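# Descaling a kettle without buying anything special

I've read a lot of pages telling you that limescale needs a branded powder, a soak overnight and some kind of prayer. I don't buy it.

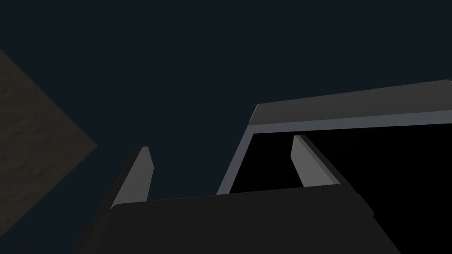

Most of those pages also want to sell you the powder, so keep that in mind. Plain white vinegar does the job on every kettle I've owned, and it costs very little.

## What you need

- white vinegar, the cheap kind
- tap water
- a soft brush or an old cloth

## Steps

1. Unplug the kettle and empty it. If there are loose flakes in the bottom, tip them out.
2. Fill it halfway with equal parts vinegar and water.
3. Plug it in, bring it to a boil, switch it off and unplug it again. Open a window first - the smell is strong.
4. Leave it for 4 hours. I've tried overnight and saw no difference.
5. Pour it out and wipe the inside. Don't scrub the heating element with steel wool, whatever the forums say.
6. Boil fresh water and throw it away. Do this 2 times, or 3 if your tea still tastes like salad.

## Claims I don't trust

**"Cola works better."** Rima Akl swears by it. I tried it on my old Gastetti and got a sticky kettle with most of the scale still in it.

**"Magnets stop scale forming."** I had one clipped to the pipe from January on. Same crust as before.

**"Lemon juice is gentler."** Maybe. It's still an acid, and you need a lot of lemons. Check your manual before using either one, as some makers rule out vinegar.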